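Where do you put the e-stop on a shared bench?

dovetail_ray
Our house rules at Clovwood say the stop goes within arm's reach of whoever is running the job, cable tied down, no exceptions. I wrote that in March and have been unpopular ever since. The new bench draft, borrowed from Wellader, says "on the bench, visible." Visible! So is the moon.

My current setup for the disc pickups has the red button back beside the base, cables in a heap next to it. By the draft I pass. By my own rule I should be writing myself a stern email.
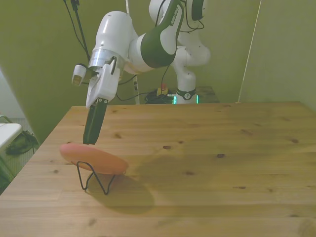

mossgate
Reach matters more than visible, agreed, but measure it from where people stand when things go wrong. At Cokent we allow 38 inches and no leaning across the arm's path. Front corner of the table, clamped.

pk_112
Front corner is where elbows live. We had 2 accidental stops before lunch on Wednesday. People start ignoring a button that cries wolf.

mossgate
Then get a shroud. An accidental stop costs you a restart.

dovetail_ray
A restart and 40 minutes of Yimyam finding its home position, but fine.

pk_112
Put one front and one back — and coil your cables, whatever the draft says.

dovetail_ray
Cables tonight. Second button when purchasing wakes up.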